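Food Storage at Home: What Gets Kept and What Gets Lost
Term project report, Household Studies
Author: K. Jabłońska

1. Why this topic

Everybody in Morkdale seems to own too many plastic containers and not enough lids. Mine fall out when I open the cupboard. So the project: how do people store food at home, which boxes get used, which ones just sit there. Limit was 3000 words for the full version, this is the short one for the course page. Log sheets and the survey are in the appendix.

2. Method

Short survey, handed out in March through the Somow building noticeboard and the class list. Got 38 answers back. Most people filled in both sides, a few only the front (the lid question was on the back, my mistake, should of put it first).

Then the handling part. Boxes with lids, one at a time, on a white surface so the edges show up. For each one I wrote down lid type, how easy it is to tell what's inside, any label, and how it stacks. Gave it 15 minutes per box at first, way too long, cut it down later.

3. The boxes

Clear sides beat everything else in the survey. People want to see the food without opening anything. Blue rim was a favorite too, easy to match lid to box when the color is the same all the way round. 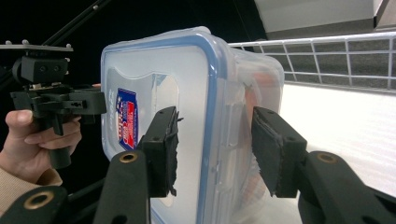
Fig. 1. Clear container with blue-rimmed lid and printed label, orange-red contents showing through the side.

Frosted lids are a problem when boxes are stacked, you look down and get a gray-white blur. Color comes through but not what it is. Could be soup, could be peppers. Several people wrote that they stick tape on top with the date. One uses the Jinamico labels that peel off in the dishwasher and was not happy about it.

Store labels: most people leave them on. "Too much work" was the usual comment. I tried soaking one off at home and it took over an hour, plus there was still glue.

Lids with clips or tabs scored lower than I expected. They hold well but people say the tabs snap first and then the whole box gets demoted to buttons and batterys.

4. Clearing the surface

Added this after the first round becuase things kept ending up in the wrong pile. Between boxes everything goes back to the side. Bare white, then the next one. Slower but the notes got a lot cleaner, and no more lids swapped by accident.

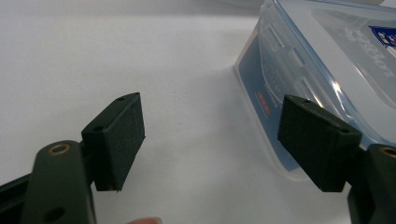
5. Findings so far

Clear sides, colored rim, flat lid = gets used.
Frosted lid, no date = gets forgotten at the back of the fridge.
Missing lid = still kept, for years, no reason given.

Did not have time to compare glass. Also didn't ask about freezer use, which two people pointed out in the comments. Would put both in if I did it again.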